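Brekgate Makers Forum > Robots and Automation > Build logs
Thread: Two arms, one pair of scissors (long post, sorry)

loltora_bench wrote:
Hello again everybody! Those of you who followed my September thread will remember that I was going to be sensible and stick to picking up blocks. Well, the blocks are back in their box and I have moved on to scissors, with a table full of bandage strips and fabric to practice on. Both arms are on the white base now and the tape rectangle is down on the table, so I finally feel like I have a proper work area. 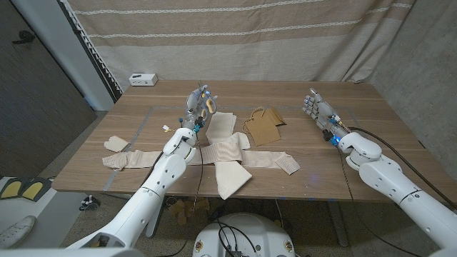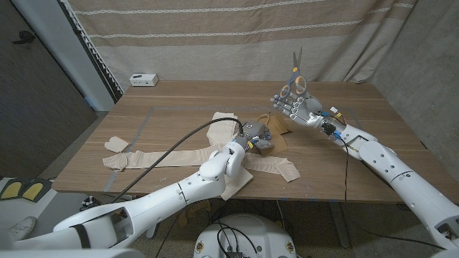 Scissors in the left hand in the first one, in the right hand in the second.

So, my question. Holding the scissors is one thing, but I want to open and close them with the fingers and cut along a strip of the ribbed stuff while the other hand keeps it steady. Out of 81 tries this week I got 6 cuts I'd be willing to show my mother. The rest of the time the handles twist in the fingers, or the fabric folds itself between the blades and just sits there, and I have to go in and tidy up. I'm running everything off the Morkus controller (the older one, before they changed the plugs) and the finger speed is set at 5, if that means anything to anyone. What would you all try first?

yeoman_shed wrote:
Oh, this is lovely, I've been hoping you'd get to cloth! My first thought is the fabric more than the hands. That ribbed bandage stretches as soon as you breathe on it, and I'd save it for much later. Start with stiff paper - you've got brown paper on the table already - and once you can cut a straight line in that, move up to the flat cream pieces. I spent most of a winter fighting with an old T-shirt when I should have been cutting up cereal boxes.

gluepot wrote:
I'm going to disagree with yeoman_shed, in a friendly way. Paper will teach it habits you then have to unteach. It holds itself up, so the second hand gets lazy and never learns to pull. If bandage is what you want to cut in the end, cut bandage, and put up with a bad month. What I would change is the handles. Wrap them in something grippy, thick enough to fill the gap between the fingers, and I think half your twisting goes away.

yeoman_shed wrote:
A bad month is easy to say when it's someone else's month :) I take the point about the second hand, though. Maybe clip one end of the strip down at first, so there's only one end to worry about?

slowdrill wrote:
Can I ask about the cables? Looking at the black one on the right arm in both pictures, I'd want it tied back before doing anything quick with a blade. I put a cut in a cable on my own build and then spent a whole weekend looking for a software problem. Also please tell me you've got a stop button where you can reach it with your elbow.

loltora_bench wrote:
Thank you all, this is just what I needed. Stop button yes, and it's a big one, to the right of my chair. Cables, fair point, I've been meaning to get some of those cloth ties and I keep coming home with everything except cloth ties.

I tried the handle wrap last night with some old bicycle tape and it does sit better in the fingers, so one to gluepot. I haven't tried the clip yet. I did slow the fingers down from 5 to 2, and it takes forever, but I can see where the twist begins now, right at the moment the blades start to close. Before that I was only ever seeing the mess afterward.

gluepot wrote:
Twist at the start of closing sounds like the thumb side getting there first. Can the Morkus delay one finger by a little? Mine couldn't, but I have the cheap one.

loltora_bench wrote:
It can, it's in the menu with the terrible name. I'll have a go at it once I've eaten something.

slowdrill wrote:
If you're coming to the open bench at Yeoman Hall on 21st December, bring the scissors along, even if you leave the arms at home. I've got a pair with a spring in the handle that opens itself again, and we could swap for a few weeks. Would save you half the motion.

yeoman_shed wrote:
A spring is cheating and I fully support it. I'll be there too, with a bag of cereal boxes for anyone who comes round to my way of thinking.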